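Rye crackers, third attempt (and a very good soup)

2 February 2019

So I finally got the rye crackers right, and I'm going to write it all down before I lose the envelope I scribbled on. The first batch bent. The second batch was so hard that I dunked one in coffee for a full minute and it still fought back. This batch snaps, and I've eaten so many standing at the counter that I didn't want dinner.

I started making them because the little shop on my old street stopped carrying the Erkby crispbread I used to buy, the kind with the big flakes of salt and way too many caraway seeds. I went through my last pack in November and have been grumpy about it ever since. I tried a few others from the supermarket and they all taste like the box.

You need 200 grams of dark rye flour and 125 grams of plain white flour. I tried it with all rye and the dough just smears itself over everything you own. Then a good teaspoon of salt, a tablespoon of caraway, three tablespoons of oil and enough warm water to bring it together. I don't measure the water. Add a splash, stir, add another splash, and stop when it looks a little too dry, then knead it for a couple of minutes and it'll come around. 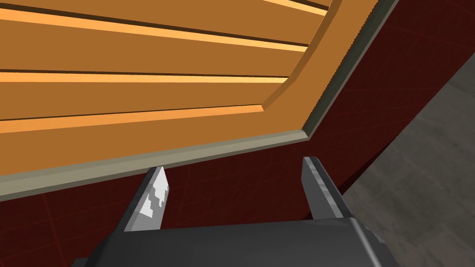 Let it rest under a bowl for half an hour. I skipped this on batch two (see coffee, above) and the dough kept shrinking back every time I rolled it, so the crackers came out thick in the middle and burnt at the corners. Rested dough just lies there and lets you do what you want.

Roll it thin. Thinner than that! I do it straight on the parchment paper in two pieces, one per baking sheet, and I keep going until I can almost see the paper through it. Prick it all over with a fork, brush on some water, and throw on salt and seeds. I used sesame and more caraway. Poppy seeds would be nice too but mine were older than my toaster and smelled like paint.

Score it with a knife or a pizza wheel before it goes in. You can also leave it whole and break it up later into big jagged shards, which looks very fancy on a board with cheese. 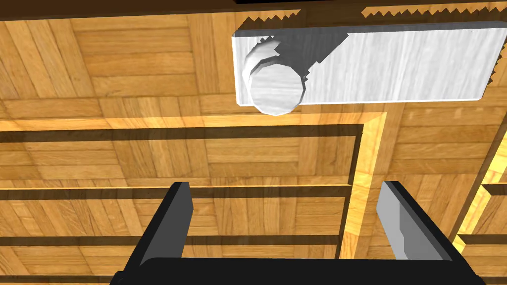
Parquet floor and a white block, seen from above.

Now the oven. The recipe I began with said 425 and I say no. I bake mine at 375 for 15 minutes, turn the sheets, then give them another five or so, and after that I switch the oven off, prop the door open with a wooden spoon and leave them in there until it's cool. That last part is what fixed the bending. They dry out slowly and they don't get any browner. I went off and answered email and forgot them completely, and they were perfect.

I weighed the whole batch when it was done because I was curious, and it came to 393 grams, which would be a couple of store packs. It lasted me 6 days, and that was with me trying to be good. Keep them in a tin. If they go soft, five minutes in a low oven brings them right back.
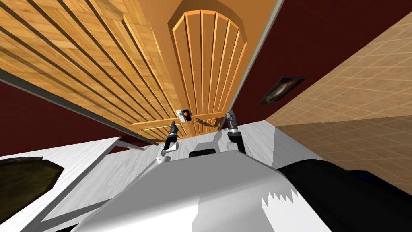

OK, the soup. I wanted something to go with all these crackers and I had a bag of yellow split peas from Bartoš, the deli by the train station with the pickles in barrels. Their peas cook down faster than the ones I get anywhere else, and I don't know why, maybe they just sell more of them so they're fresher.

Chop an onion, two carrots and a rib of celery and cook them in butter until they're soft and a bit golden at the edges. Put in two cups of peas, a bay leaf and eight cups of water. No soaking. Simmer it with the lid half on for an hour, stirring when you walk past, more often toward the end because it likes to stick. Salt goes in late. When it's thick and sleepy looking, stir in a big spoonful of mustard and a little vinegar.

I use the Clornero mustard, the grainy one in the squat jar — it's sharp without being sweet. Any coarse mustard will do, but taste it first, some of them are basically candy. And don't leave out the vinegar. I did once and the whole pot tasted like a blanket.

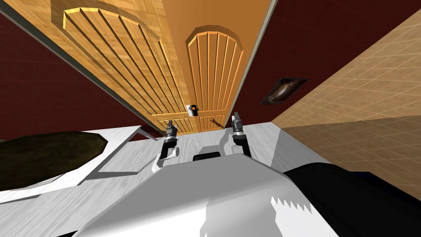 If you eat meat, fry some bacon and crumble it on top. I did half the pot that way and half with onions fried really dark, and I liked the onion half better, which surprised me. It freezes fine, though it sets like cement in the fridge and you'll need to add water when you heat it up.

Next up I want to try a cheese version of the crackers. There's a hard, nutty one called Visberg that I've only ever had in thin slices on bread, and I think it would grate up well and go crisp in the oven. My worry is the fat — too much cheese and they'll probably turn greasy and floppy and I'll be back at batch one. I'm going to start with a handful on half the dough and leave the other half plain.

If you've made cheese crackers with rye, tell me how much you put in. I have flour on every surface already so I might as well keep going.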